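We use cookies to remember your settings and to count visits. By continuing to browse this site you accept our cookie policy. Accept | Manage settings

PRESS RELEASE

Mindov opens simulated kitchen collection to outside labs

20/12/2024 – Mindov today released the first part of Clotereck, a collection of recorded kitchen tasks made for training robot control systems. The release holds 1,265 recordings, all produced in simulation by human operators steering a two-armed robot. Research groups can request access starting today at no charge.

Each recording pairs the simulated camera views with the joint positions of both arms, the state of the grippers, and a short written instruction such as "put the plate in the sink" or "move the bread to the counter." A learning system trained on the collection sees what the cameras saw and is asked to produce the movement the operator made.

The kitchens are built from a common set of parts. Counters, sinks, faucets, stools and dishes are swapped between sessions, and food items are placed on plates, in baskets or in the sink itself. Operators work from a list of tasks and start each one from a new layout.

"A model that has only seen one kitchen learns that kitchen," said Kristýna Tichý, who leads data collection at Mindov. "We change the layout before every recording, and we ask operators to work at a normal pace. If they miss a grasp and try again, we keep the second try in the file. Those corrections are useful to train on."

Stills from Clotereck, both rendered in the simulator with the sink in view:
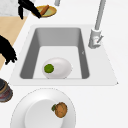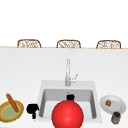 How the recordings are made

Operators sit at a desk with two hand controllers and a screen. The left controller drives the left arm and the right controller drives the right arm. A recording begins when the operator presses a pedal and ends when the task is finished or the time limit is reached. Most of the tasks involve one or two objects, but the longer ones ask for several moves in order – clearing a counter, for example, or sorting food and dishes to opposite sides of the sink.

A second person then reviews every recording. Reviewers check that the instruction matches what was done, mark the point at which each object is picked up and put down, and reject files with dropped frames or objects that pass through one another. Rejected files are not part of the release. About 200 recordings were sent back for a corrected instruction and were reviewed again before being accepted.

Rostam Alipour, who wrote the review software, said the written instructions took more work than the company had planned for. "Two people will describe the same task in different ways, and we wanted to keep that," he said. "What we fix is an instruction that names the wrong object or the wrong place. A system can learn from different wording. It can't learn much from a wrong label."

What is included

The download contains the recordings, the instructions, the reviewers' marks and the scene files needed to replay each task. It also includes a fixed split, with 1,000 recordings set aside for training and the rest held for testing. Mindov asks groups that publish results to use this split so that figures can be compared.

Collection is continuing. A second part, named Mallach, is planned for April and will add tasks with drawers and cabinet doors. The company has not set a final size for it.

Access

Requests should be sent through the form on the Clotereck page and should name the group and the intended use. Mindov expects to answer within 3 working days. Commercial users need a separate license.

About Mindov

Mindov builds simulation and recording tools for robotics research. Its other products include Figueroa, the operator software used to make the Clotereck recordings.

Sign up for our newsletter to get company news by email. You can unsubscribe at any time.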